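Inicio | Catálogo | Lavado | Cuidado de la ropa | Contacto

Jabón líquido Zaltero para lana y prendas delicadas

31 jul 2018 · Redacción de Cosside
461 compartidos · 11 comentarios

Teníamos muchas ganas de abrirle ficha a este jabón, porque en la tienda llevamos desde junio lavando con él todo lo que nos daba miedo lavar: jerséis de lana gorda, bufandas, un par de mantas de mohair y hasta una chaqueta de punto heredada que solo salía del armario para airearse. ¡Y estamos encantados!

Zaltero es un jabón líquido neutro, sin enzimas ni blanqueantes. Huele muy poco, a algo entre hierba y limón, y el olor se va casi del todo en el aclarado (a quien le guste la ropa muy perfumada le parecerá soso, avisamos). Hace poca espuma, así que no os asustéis si el agua parece no llevar nada.

Cómo lo usamos

A mano: un tapón en un barreño de agua templada tirando a fría. Se hunde la prenda, se aprieta con suavidad y se deja en remojo un cuarto de hora. Nada de frotar ni retorcer. Se aclara con agua a la misma temperatura y se escurre enrollada en una toalla.

A máquina: 2 tapones en el cajetín, programa de lana o delicados, en frío y con el centrifugado más bajo que tenga vuestra lavadora. Las prendas van mejor del revés y con el tambor a medio llenar. Si mezcláis punto con cremalleras, meted el punto en una bolsa de malla, que un solo enganche ya da mucha pena.

Con las lavadoras de carga frontal nos ha ido de maravilla.
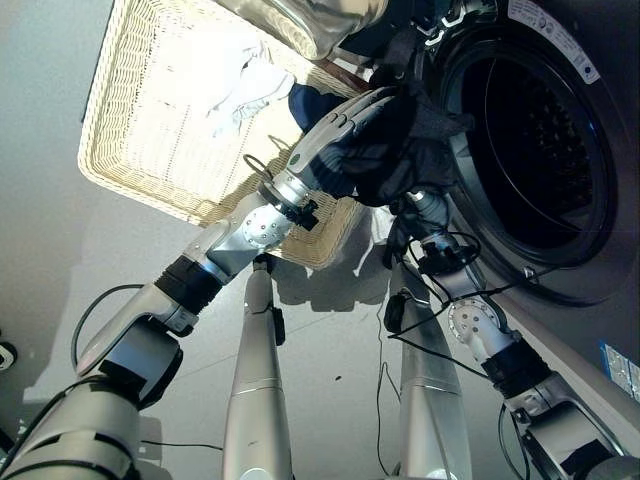
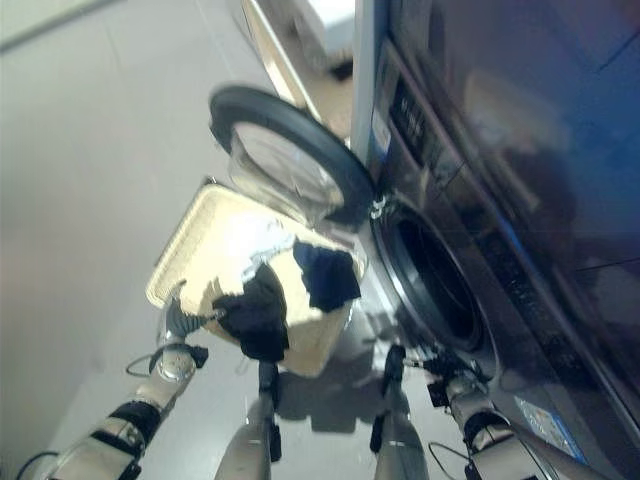 Para el secado, siempre en horizontal, sobre una toalla o una rejilla, lejos del radiador y del sol directo. Los jerséis de la línea Sugawara, que son de un punto muy abierto, agradecen que se les dé forma con las manos mientras están húmedos: mangas rectas, puños recogidos, cuello bien centrado.

También lo hemos probado con seda y con plumas. En la seda, fenomenal, aunque conviene hacer antes una prueba en una costura interior si el color es intenso. Con los plumas somos más prudentes: limpia bien, pero hay que aclarar dos veces.

Formatos y referencias

Botella con tapón dosificador, ref. 1.963. Hay también una recarga en bolsa, que ocupa mucho menos en el armario y se vierte sin embudo. Combina muy bien con el peine quitabolitas Stamitz, que tenéis en la sección de cuidado de la ropa; pasadlo siempre con la prenda seca y bien estirada sobre la mesa.

Conservar cerrado y fuera del alcance de los niños. Si en invierno se espesa, basta con dejarlo un rato a temperatura ambiente y agitar la botella.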